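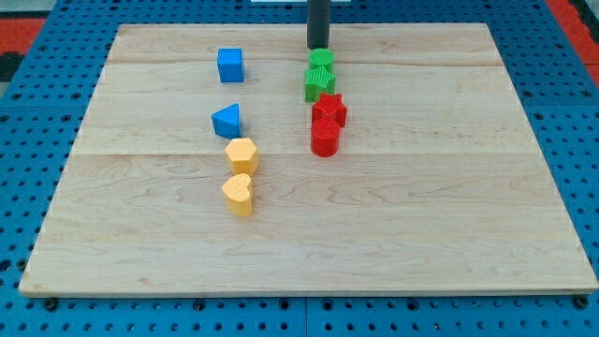 Bench 2, shapes on the board, tool coming in over the green cylinder.

What We Bought, What We Should Have Bought
The Bench 2 gallery, budget edition

Every November the shop has to hand in an equipment plan for the coming year, and every November somebody asks what the money did last time. The bench gallery is where we keep the answer. Regular visitors will know the layout: photo at the top, then a line or two on whatever is under, on, or above the table. Visitors with a purchase order in their hand should start at "The boring stuff" and work backward.

Bench 2 is our sorting and picking bench. We use it to try things out before they go anywhere near a customer's parts, which are more expensive than ours and come with a customer attached.

The table
Blue, metal, full of holes. We went with Wisari after getting a second quote from Tralton, whose table was cheaper until you asked for the holes. I exaggerate, but only slightly: the base price covered a plain top, and the hole pattern was on the options list two pages later. Read the options list first. Then read the price.

A grid like this looks like overkill on the day it arrives. By the second fixture you have stopped complaining about it. By the fifth you're complaining that the table isn't longer.

The bolts
Budgeted: zero. Spent: $204. We bought a box of black bolts in the length we thought we needed, then a box in the length we needed, then a third box when the first two wandered off to other benches. They now have their own row in the plan. It is the most accurate row in the plan.

The board
A wooden board, pale, pretty grain, far nicer than the job calls for. Boris Kollár cleared it through petty cash and has been asked twice whether it was for the kitchen. The quote for a proper machined work surface in the same size is still in the folder if anyone wants a laugh. We may buy it someday. The wood has been fine, and when it gets chewed up we'll get another one for the price of lunch.

The shapes
Stars, cylinders, a heart, a hexagon and friends, in blue, yellow, green and red. Cost next to nothing and did more for us than two of the software licenses. If you are planning a first picking bench, buy cheap objects in shapes that disagree with each other. A star next to another star, nearly touching, will teach you more about your tool spec than the sales call did. So will a heart. I had no opinions about hearts before this year.

Order spares. We lose them under the cabinets at a steady rate, and the cabinets don't give them back.

The tool
Narrow, black, hangs straight down. We liked the slim shape because the pieces sit close together and the fat demo tool we borrowed kept threatening the neighbors. Bhat handled the integration and quoted it as a separate line, which annoyed us at the time. I've since come around. When the tool, the mount and the wiring are all one number, you can't tell which of them you're overpaying for.

Ask what the tool costs the second time, when you've bent the first. Ask how long it takes to ship. We asked the first question and not the second, and got to know the empty bench quite well.

The controller software
Nuka, yearly subscription, per bench. The brochure says "scales with your needs," and I can report that the invoice does. Renewal lands in the same month as the insurance, so move one of them if you have any say in it. We asked to move the insurance. The insurance did not find this amusing.

The boring stuff
The part of the plan that everyone skips and that ate most of our contingency:

Power. The outlet was on the wrong wall.
Cable covers. Sold by the yard, priced by the jeweler.
Delivery. The table came as far as the loading dock, as promised. The bench is upstairs, as we forgot to mention.
Training. One person went. That person then took a vacation. Send two.
Time. I put down 5 days for setup and would like those of you still quoting that number back to me to stop.

What goes in next year's plan
A second set of shapes. A spare tool, on the shelf, in a drawer with a label. Another run of the Wisari table for Bench 3, same hole pattern, so the fixtures can move between them (Tralton has promised to requote with the options included, and we'll look at it with an open mind and a highlighter). Better lighting, which I've asked for every year and will ask for again.

I'm also adding a flat $100 a month for things with no name. Last year those got charged to "miscellaneous," and Boris sent the sheet back with the word circled. This year the row says "bench consumables" and it went through the same afternoon.

What stays off the list
A bigger arm. We don't need one. We looked at one for most of a morning and it was very handsome, and the reach would have been wonderful for a table we don't own in a room we don't have. Someone will bring it up again at the planning meeting. It will probably be me.

Quotes and comparison sheets for Bench 2 are in the shared folder under Equipment, in the subfolder called Final. Ignore the one called Final New.

Back to all benches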